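Monday, Jirkex notebook, bimanual hanging

Start 9:10. Both hand-held units charged, clocks synced before anything else this time.

Question for the day: does the policy do better on the hanging task if each hand's actions are written relative to the other hand, instead of both being written relative to the table? The table version is what we've trained so far. It works until the stand gets shifted, and then one hand goes to the old spot and the other one follows the camera. Painful to watch. The Postard loader can now write out either version from the same raw recordings, so one morning of demos covers both arms of the comparison. Very happy about that!

Task is the same as last week: pick up a cloth piece with straps from the table, open it enough to find a strap, hand over if needed, hang it on the wire stand, let go with both hands. 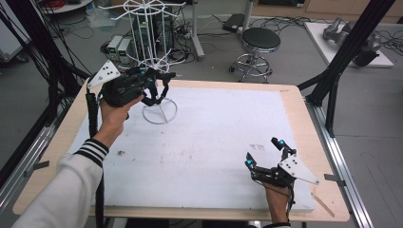 Tracking was my main worry going in. The handover brings the two units close together and that's where we used to lose one of them for a few frames, usually with the wrist turned in. New habit to practice: start each episode with the hands well apart, then bring them in slowly. With the triangular marker plates pointing outward, one to each side, there is nothing between the plates when the hands meet over the foam board, and I tried to keep that orientation through the whole handover. It feels stiff for the first few tries and then you stop thinking about it. I'd like the next person on this to do the same so the data matches.

Recorded 39 episodes before lunch. Dropped four: one where I squeezed before the recorder had started, the others for tracking jumps that the Postard check caught by itself. In 19 of the recordings the stand had been moved or turned from the taped position, which is the condition I care about.

Note on viewpoint. I went back and forth on whether the wrist cameras see enough of the stand to be useful when the hand is low.
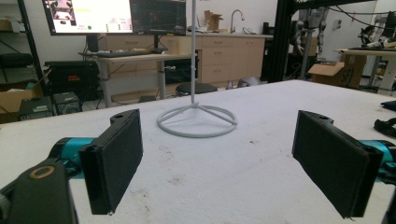 Photo: Jirkex project, gripper camera

At working height the ring base and the lower pole are in view between the pads, and the top of the stand isn't. So whatever the network learns about where the hooks are, from a view like this it has to get it from the pole and the base. I think that's fine for one stand. It will be a problem once we try a second stand with a different top, and I'd rather know that now. Possible fix is a short look-up motion at the start of the demo. Haven't tried it. Put it on the list.

11:40, first training run going on the table-relative version, same settings as the old Holroyd baseline. Second run queued behind it with hand-relative actions. Only the action format differs, and I checked the config line by line this time.

Some things about the demos while they're fresh:

Straps lying in a loose curve are easy. Straps under the cloth are hard, and I catch myself fiddling. Fiddling makes long episodes full of small corrections, and the old model learned those corrections far too well – it would pat the cloth forever. Today I set a rule: if the strap isn't found in two grabs, lift the whole piece, lay it down again, go on.

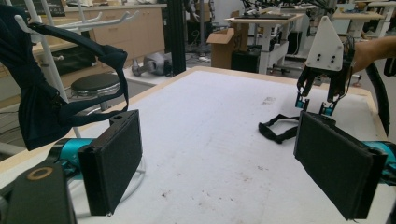

The rule helped a lot. Episodes are shorter and they look alike, and on playback you can tell which phase you're in without reading the labels. I reviewed the whole morning in over 7 minutes at fast playback.

The Teson pads are holding up better than I thought they would. Grip on thin strap is good even when only a corner of the pad catches it. I'd still swap them before the big collection in November.

15:30, both runs finished. Held-out prediction error, moved-stand episodes only: the hand-relative version is clearly lower, and nearly all of the gain sits in the handover and the last stretch before release. On taped-position episodes the two are close to even. That is just the pattern we were hoping for!! Still offline numbers, one seed each, so no champagne.

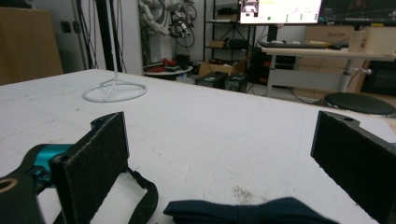

Second seed for both versions is running overnight. If the gap survives, next step is rollouts on the arms with the stand in seven positions, same positions for both models, order shuffled. I want someone other than me to place the cloth.

To do:
- mark the seven stand positions on the board, pencil only
- write the two-grab rule into the demo instructions
- look-up motion, try a handful and see if the hooks come into view
- ask about the Holroyd eval script, it still assumes table-relative actions and will happily print garbage
- back up the raw recordings before anyone touches the loader again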